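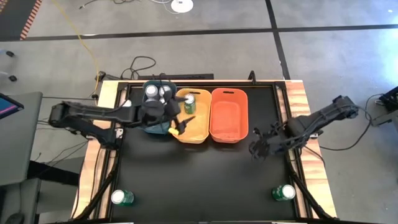 Small open baskets, one kind of thing in each

By Linnea Hellström
01/07/2025

Most household advice on drinks storage starts with the dispenser rack, the sloped wire kind that feeds cans forward as you take them. I have owned two, a Braner and a Finwood, and I no longer think either earned its shelf. My argument is for the plain plastic basket with a handle hole, bought in several colours and set side by side. It is cheaper, it holds cans upright, and it can do another job when the cans run out.

The rack has one real merit, which is rotation. Oldest stock comes out first. For soup or tomatoes that sit in a cupboard for a year, I accept the point. Soft drink in an ordinary house does not last long enough for rotation to matter. What matters is whether you can see what is left, whether you can get at it with one hand, and whether the cans stay put on the way from the pantry to the table. On all three the rack does poorly. Mine had to be emptied before it could be moved, and the Finwood jammed whenever a slim can went in among the standard ones.

A loose can on its side is the basic problem. It is a cylinder and will roll on any bench that is slightly out of level, and most benches are. Stood on its end it is stable enough, but a group of them on an open shelf gets knocked by whoever reaches to the back. A basket wall fixes both faults. It does not need to be tall. Anything that comes past the middle of the can will stop it tipping out, and a lower wall leaves the top clear for fingers.

Colour is where I part company with the people who prefer everything clear. Clear tubs look tidy in a catalogue and show every scuff at home. They also tell you nothing until you are close enough to read the can. A coloured basket can be assigned: one colour for lemon drinks, one for cola, one for whatever the visitors brought. After a week the household stops reading labels. I would keep it to three colours. With more than that, people start guessing, and a guess puts the tonic water in with the kids' drinks.
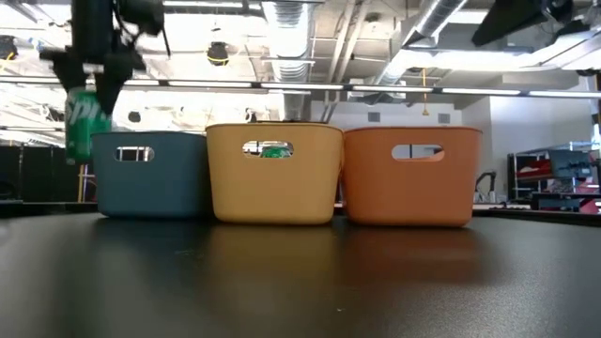

Blue, yellow and orange bins in a row, with a can of Sprite held over the blue one.

The handle hole deserves more credit than it gets. An oval cutout near the rim lets you pull a basket forward off a shelf without tipping it, and it doubles as a small window. You can often tell from the front whether there is something behind it. A moulded lip will lift a basket just as well but gives you no view in. The Lundgren catalogue lists both types at the same price, so there is no saving in choosing the lip.

Rounded corners are a fair complaint. They waste a little floor area, and a square tub of the same outside size will sometimes take one more can. I would still choose rounded. Spilled syrup wipes out of a curve and sets hard in a right angle, and I have cleaned enough square tubs with a toothpick. Tapered sides cost some space as well, but tapered baskets nest when empty, and that returns most of a shelf in winter.

A word on filling. Do not pack to capacity. A basket that takes 12 cans should hold fewer, with enough of a gap to get a thumb down the side. Full baskets are heavy, and the weight ends up on the thin strip of plastic above the handle hole. I cracked a Trelwood there in May by carrying it by one end – my own fault, but the strip was also thinner than it should have been.

The standard objection is that open baskets collect dust. They do, and so does a wire rack, which takes far longer to clean. Rinse the basket in the sink, dry it and put it back on the shelf.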